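Section 6 – Sorting bench, shift handover

Replaces the January sheet. Applies to the Skovorari bench only, not the packing line. Hand sorting stays on as backup, so dont throw out the old trays.
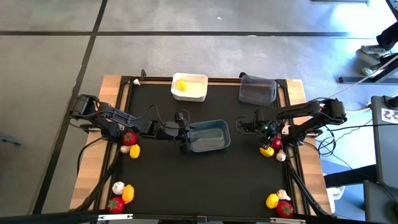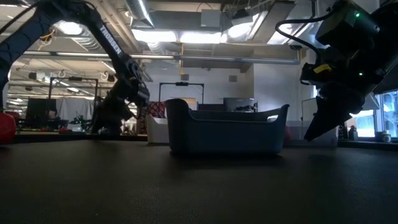

One remark from the Henao site, passed on by Rudosent, was that the job is now mostly watching and restocking, and that standing still for that long is harder on the back than sorting ever was. Swap every hour. Not optional.

**Start of shift**

1. Read the log from last shift. Open faults first.
2. Bins on the bench, rims up.
3. Set out produce. Keep types apart from the bins.
4. Hands off the bench. Say "clear" out loud.
5. Start the cycle from the desk – never by leaning over.
6. Stay for the first full run.

> **CAUTION:** Arms can move after a pause. Stop the cycle before reaching in, even for one lemon.

> **CAUTION:** Check cable loops have slack before start. Tight loop = stop, call Gikska.

**Note:** Service is due every 1,000 cycles. Counter read 2,937 at last check, so the next one is close.

**Note:** Pick rates are for the machine. They do not go in anyones review.

Dropped item: stop, pick up, log it, restart from step 4. Bruised stuff goes to hand sorting – the bench wont catch it.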